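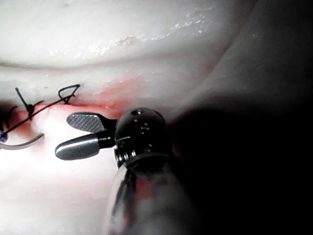

Stitches out on day 10 or day 14?

fellside_jan
My son had a mole taken off his shoulder blade and came home with a row of stitches and a leaflet. The leaflet says 10 to 14 days. The nurse at Troltness said 14. The receptionist then booked him in for day 10 as that was the only slot with the practice nurse that week. He does a lot of lifting at work and I don't want it opening up. Has anyone had theirs out early from the back or shoulder, and did it hold?

Mohsin Durrani
Mine were on the upper back and stayed in for the full fortnight. The skin there gets pulled every time you reach for something. I'd ring and ask for the later date. They moved mine without any fuss when I said what I did for a living.

pottingshed
Day 10 here, same sort of place, no trouble at all. I had two in the middle that had started to grow in a bit and they were the only ones that hurt. If they'd been left till 14 I think it would have been worse. So I wouldn't assume later is better.

Mohsin Durrani
Depends what you do in the week after though. If you sit at a desk then fine. He's lifting.

pottingshed
I was lifting. I work in a feed merchant's.

Oluwaseun Adeyemi
I was a theatre nurse for 16 years and am now retired, so take this as general and ring the surgery for anything particular to him. Face comes out early, usually within the week. Scalp and arms a bit later. Back, shoulders and over joints are left longest as the wound is under tension. 10 to 14 is a normal range for a back and both people who've answered are inside it. The person taking them out should look at the wound first, and if the edges aren't ready they can take alternate ones and leave the rest a few days. Ask for that if you're worried. Also ask whether there are dissolving ones underneath. Quite often there are, and those are doing a good share of the holding.

fellside_jan
Thank you, that's useful. I didn't know they could do every other one. How would I find out about the ones underneath?

Oluwaseun Adeyemi
It should be in the letter to the GP. It may say "deep" or "buried" sutures. The surgery can read it out to you over the phone.

greylag
Has he been told anything about washing? I was told to keep mine dry for two days and then shower as normal and pat it with a clean towel. My brother went to a different hospital and was told not to get it wet at all until they were out. Two weeks of flannel washes in February.

pottingshed
I was told two days as well. Baths were out, and swimming.

Mohsin Durrani
Same, two days. I had a waterproof dressing for the shower but it took half the hair off my back so I stopped using it.

greylag
On scars, my sister swears by Finillow gel but it was 23 pounds for a tube the size of my thumb. I used plain petroleum jelly and my scar is no redder than hers.

kettle_on
I used Finillow twice a day for a couple of months and I do think it made a difference. Mine's gone almost white.

greylag
They go white anyway, given long enough.

kettle_on
Maybe. I was happy with it.

Oluwaseun Adeyemi
Please don't put anything on it until the stitches are out and it has properly closed over, unless you were given it for that wound. After that, massage with any plain moisturiser is fine, and keep the sun off it or use a high factor. A new scar on the shoulder will darken if it catches the sun. If it becomes hot, more painful, starts to weep or the redness spreads, he needs to be seen the same day and shouldn't wait for the appointment.

fellside_jan
No redness so far, only itchy.

Mohsin Durrani
Itching drove me mad from day six or so. Loose cotton shirt helped. Don't let him wear a rucksack either, the strap on mine sat right across it.

fellside_jan
Update for anyone reading later. I rang and got through to the nurse herself. The letter does mention deep stitches. She's keeping the day 10 slot to have a look, and will take out alternate ones if she isn't happy, with the rest to come out the week after. His work have put him on the counter until then. He has to go in on Sunday for stocktaking but they say he can do the clipboard.

pottingshed
Good. Let us know how it goes.

greylag
And take a couple of paracetamol beforehand if he's squeamish. I didn't and wished I had.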